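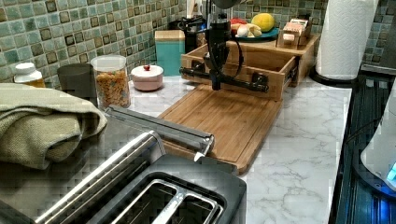 According to one reader of our first draft, a cutting board should never live on the counter at all, because it takes up the only clear space you have. We disagreed at first, and most of this report is about how we tested that.

## 2. The counter

The project looked at how people in the Danside apartments store everyday items in small shared kitchens. We sent a short survey to 400 residents in June and got 183 replies. The most common complaint was having too little room to prepare food. We then set up one kitchen to work in and made a list of what was kept out.

The back of the counter has the square turquoise canister with a wooden lid, the pale pink lidded bowl, and the plastic jar of cereal. The paper towels stand at the right. The fruit is on a teal plate on top of the wooden storage unit, next to the packets. The bamboo board lies in front of the drawer.

We compared 3 places for the board:

- flat on the counter
- upright behind the canister
- in a lower cabinet

For each place we prepared the same snack and wrote down how often something had to be moved first. Flat on the counter needed the fewest moves when we were cutting. It needed the most when we were doing anything else, such as filling a lunch box. The lower cabinet was the least popular with our group. The board slid under the baking trays and had to be dug out.

## 3. The sink side

The area by the faucet was harder to plan. In the survey, 23 people said they leave things there to dry and then never put them away. Our rule was to keep the space around the lever clear enough to work it with an elbow.

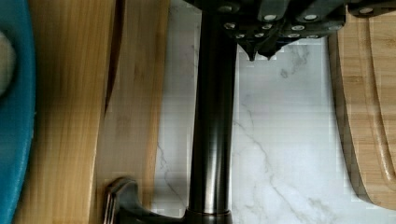

*Figure 2. Black faucet and lever on the marble counter, with wooden boards at the left.*

Boards close to the lever are easy to rinse, but they get in the way when a large pot has to be filled. We tried the Kamel drying rack for a week. It was too wide, so we went back to a folded towel.

## 4. What we changed

The board now goes upright after use. The fruit stayed where it was. We still have to repeat the lunch box test in the Wuston kitchen, where the counter is shorter and there is no drawer unit.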